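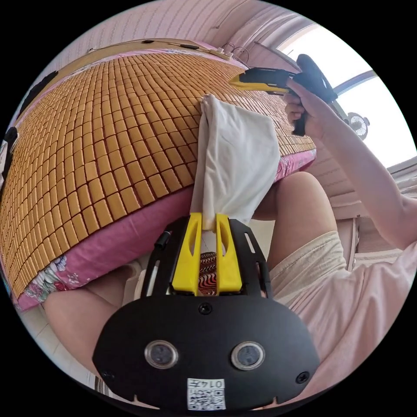
So, Thread zum Thema Bett, weil mich nach dem letzten Post doch mehrere nach der Matte gefragt haben. Ja, die mit den kleinen Plättchen. Ja, man schläft da wirklich drauf. Nein, ich hab keine Streifen im Gesicht (okay, manchmal am Arm).

---

Meine ist goldbraun, lauter kleine Rechtecke in Reihen, dazwischen dunkler Faden. Kommt im Sommer aufs Bett, über das Laken. Ich hab sie von Eto, dem kleinen Laden hinterm Bahnhof, der mittlerweile leider nur noch Tee verkauft.

---

Die ersten Nächte hab ich ehrlich gesagt geflucht. Man liegt drauf und denkt: Aha, Fußboden. Und dann kam diese Woche im August mit den Tropennächten, und ich wollte nie wieder runter!! Der Stoff klebt nicht, weil halt kein Stoff da ist.

---

Was mich bei der Matte wirklich beschäftigt, ist aber das Saubermachen. In den Ritzen zwischen den Plättchen sammelt sich alles. Krümel, Haare, Fussel vom Schlafanzug. Ausschütteln geht nur halb, das Ding ist schwer und klappert so, dass die Nachbarn unten bestimmt schon eine Theorie haben.

---

Also meine Routine: erst alles runter vom Bett, Kissen, Decke, was da eben so rumfliegt. Dann mit dem Staubsauger und dem Bürstenaufsatz quer drüber, immer an den Reihen entlang. Danach ein weißes Tuch, leicht feucht, gut ausgewrungen.

---

Weiß deshalb, weil man dann sofort sieht, wie viel noch runterkommt. Ist ein bisschen eklig und sehr befriedigend. Ich nehm die einfachen Baumwolltücher von Niskanen, die kann man bei 60 Grad waschen und die werden mit der Zeit eher besser.

---

Bitte nicht machen: Tuch klatschnass auf die Matte legen und telefonieren gehen. Ich hab da jetzt eine Stelle, an der der Faden sich komisch anfühlt. Man sieht es kaum, aber ich weiß, wo sie ist.

---

Danach Fenster auf und die Matte 15 Minuten in Ruhe lassen. Nichts drauflegen! Auch nicht »nur kurz« den Wäschestapel. Ich kenn mich, der Stapel bleibt dann bis abends und ich schlaf drumherum.

---

Zwischenfrage von gestern: Ob ich Reiniger benutze. Einmal probiert, so ein Spray von Drodura, angeblich für alles im Schlafzimmer. Roch nach Schwimmbad und die Matte war danach stumpf. Seitdem nur Wasser, höchstens ein winziger Spritzer Spüli, wenn wieder jemand (ich) im Bett Pfirsich gegessen hat.

---

Zur Größe, kam auch öfter: Messt vorher! Meine Matratze ist breiter, als ich dachte, und die erste Matte, die ich bestellt hatte, war an beiden Seiten zu kurz. Sah aus wie ein Tischläufer. Die ging zurück an Worbridge und das Porto durfte ich selber zahlen, bin noch immer leicht beleidigt.

---

Und weil es kühler wird: Ich räum sie jetzt bald weg. Nicht knicken, nur rollen, mit den glatten Flächen nach außen, und dann zwei alte Stoffbänder drum. Vorher muss sie wirklich trocken sein. Letztes Jahr stand sie hinterm Schrank und roch im Januar nach Keller, als ich sie zufällig vorgezogen hab.

---

Dieses Jahr kommt sie unters Bett – falls ich da unten jemals Platz schaffe. Gerade wohnen dort zwei Koffer und eine Kiste mit Kabeln, von denen ich kein einziges zuordnen kann.

---

Nachtrag, weil gefragt: Tücher falten oder nicht? Ich falte gar nichts. Die sauberen liegen in einem Korb im Bad und sind zerknüllt, und sie wischen trotzdem. Bettwäsche falte ich auch nur, wenn Besuch kommt.

---

Falls jemand einen Trick hat, wie man Haare aus den Fäden kriegt, ohne mit der Pinzette auf dem Bett zu knien: gerne her damit. Fusselrolle hab ich durch, die bleibt an den Kanten hängen.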